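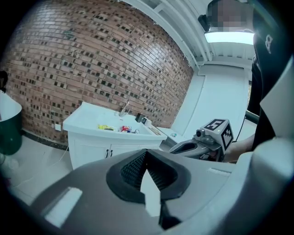 Teodor Lindqvist wanted to know why anyone would pay a person to tidy a sink, and could he please have the job. Fair question, Teodor, and yes, do apply!

I'm looking for a few people to come and help me at Tellside this March. I'm putting together a small handbook on keeping shared washrooms in order, the sort used by grown-ups and small children alike, and I need to watch how different people go about it. Where do you start? Do the toys come out of the basin first, or do you clear the worktop so there's somewhere to put them? I've got my own way and I'm fairly sure it's a bad one.

You'd be working at a white vanity unit with a basin on top and two cupboard doors underneath, in a room with a red-brown brick wall (I'm very fond of that wall). Each session lasts roughly 40 minutes. You clear the basin and sort whatever is in it, then set the place up the way you'd like to find it in the morning. Afterwards we have a cup of tea and I ask you far too many questions - bring opinions.

You don't need any experience. Parents, cleaners, childminders, students who share a bathroom with five others, all very welcome, and so are messy people. You should be 17 or over and happy to be on your feet for a bit.

Pay is £22 a session and you can do up to 2. Mornings from 9.30 are best for me, but I can manage early evenings if you ask nicely. Tea and biscuits are on me.

To put your name down, drop a note to Ruaridh Gunn at the Tellside front desk with a phone number and the times you're free. Tell me as well what always ends up in your own sink - I'm collecting answers for the first chapter.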